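Teaching the Arm: Questions We Keep Getting

Do I need to know how to code?
No. You need a free hand and some patience. At Plevis you wear the glove and the robot copies you, bad habits included.

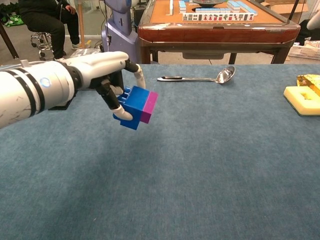

How many tries does it take?
Our toy block task has 1,270 recorded runs. We kept 1,102. The rest were mostly sneezing.

Can I talk while I teach?
Sure. It isn't listening.

My fingers and its fingers don't line up. Help?
Redo the glove setup, all 7 steps. Yes, even step 4.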